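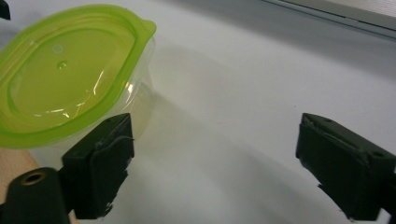 The handheld gripper at the container station, with the left finger close to the wall of the box.

The manipulation project at the Clarkska technical college began in August with a parts list, a rented bench and 16 students, most of whom had built line-following robots and little else. Its stated goal is a policy that can open, close and move household food containers. The data for that policy comes from a gripper held in the hand, and the students collect it themselves.

The project lead, who also teaches the second-year controls course, agreed to discuss the setup along with two of the students. All three asked to be referred to by role.

“The first meeting was about screws,” the project lead said. “We had a CAD file and a printer, and people wanted to talk about neural networks. I told them the network would be as good as the fit between the finger and the mount.”

The tool, which the group calls Zumov, has two opposing fingers with a friction pad on each inner face. The body is printed in black filament and takes brass threaded inserts wherever a part has to come off regularly. The camera is fixed to the tool and looks out over the fingers, so every recording has the same view of them whoever is holding the handle.

According to the student responsible for hardware, the inserts were added in the second revision. “In the first one we screwed straight into plastic. You get a few cycles out of that and then the thread is gone. Now we set them with a soldering iron. It takes an afternoon if you include the ones you put in crooked.”

The pads have been a separate problem. They are cut by hand from sheet material and glued on, and the edges fray. In the picture at the top of this article, both sets are worn along the lower border, with light fibers standing out from the rubber. The hardware student keeps a log of pad changes and would like to replace them more often than the budget permits.

“A torn edge changes how the finger meets a smooth wall,” the student said. “On a wooden block you don't notice. On a clear plastic box you do, and if half the recordings are made with fresh pads and half with old ones, that is a variable you have to write down.”

The container task was chosen after a vote in which it beat cutlery sorting. The box in current use is clear plastic with a translucent green lid, and the lid has a raised rim and a small pull tab at one corner. The project lead supported the choice on technical grounds.

“It is a difficult object. The body is transparent, so the camera sees the table through it. The lid throws highlights that move when the tool moves. A depth sensor would have trouble with it, and we don't have a depth sensor, so we have to do it from color images.”

Each student records in sessions of 50 demonstrations. A demonstration starts with the fingers open, continues through approach and grasp, and ends when the container has been released at the target position. The operator is told to keep a steady speed and to avoid correcting the wrist after contact. Demonstrations that break either rule are flagged and kept in a separate folder.

The student who maintains the dataset described the sorting as the least popular job in the project. “Everyone likes recording. Then somebody has to go through it. My first pass over the early sessions left 257 usable demonstrations, and people were upset, as they thought we had twice that. A lot of them had the approach from above, where the finger covers the rim and you can't see whether it is in contact.”

Since then the group has preferred a low approach from the side. One finger is brought up close to the wall of the container while the other stays well clear, and then the gap is closed. The dataset student said this gives the camera a longer view of the space between the fingers, which is where the useful information is.

Lighting was discussed at some length. The white tabletop is matte and shows soft shadows from the operator and the tool. An early proposal was to surround the bench with diffusers and remove the shadows altogether. The project lead rejected it.

“If you train in a tent, you have a robot that works in a tent. I asked them to leave the shadows in and to record at different times, at nine in the morning and again at four. The policy has to learn that a gray patch on the table is not an object.”

Training is run on a shared workstation under a software package named Stallora, written by an earlier class and extended every year. It handles synchronization, trimming and export. The students had mixed opinions of it. The hardware student called the calibration menu “a museum” – the oldest options refer to a camera model that the college no longer owns – but said the trimming tool saves several hours per session.

The arm that will run the policy is due on the bench next term. It will carry the same fingers as the handheld version, on a different mount. The acceptance test is set at 100 consecutive attempts with the container placed at positions drawn from a list, and the group will report all attempts, including those where the lid comes off. The students have also entered the Chow Cup, an intercollegiate manipulation event in which teams receive unfamiliar containers one hour before the start.

Asked what result would be satisfactory, the project lead declined to give a percentage. “I want the failures sorted by cause. If the report says the finger slipped on the wall and the pad was at the end of its life, I can grade that. If it says the robot failed, I can't.”

The hardware student is now testing a pad with a folded edge, which is glued on the back of the finger instead of the inner face. Two samples have been cut, and the first goes on the left finger, since in the side approach that is the one that gets to the container first.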